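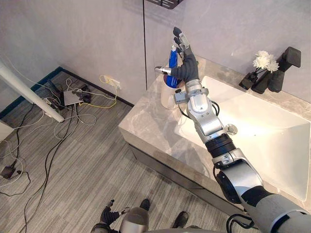 The Lis arm at the vanity, hand beside the blue tube in its cup.

July
By Marina Spanos

Print this item | E-mail this item

Work on the Lis build has moved to the bathroom counter. The task is a reach past the sink to the back left corner, a grip on the tube and a lift clear of the cup. Kanokwan Boonyarit wrote the reach routine and I did the wiring.

Over 92 attempts the hand closed on the tube in all but 13. Eight of those misses came from the thumb touching the rim of the cup first. Kanokwan has since raised the approach height by 3 cm and slowed the last part of the move. The new figures will go in the next issue.

The thin cables at the wrist are still a nuisance. They are tied back by hand before each session, and a full turn of the wrist pulls them tight. A longer loop with a clip at the forearm is on the bench. If anyone at Sarnoria has a spare length of flexible sleeve, please leave it on the shelf marked Lis.

Glare in the basin upsets the depth reading on bright afternoons. For now we mask that area in software. The settings file is in the shared folder under "counter", with notes on the joint limits.

Contact the newsletter desk | © Sarnoria Workshop | Back to top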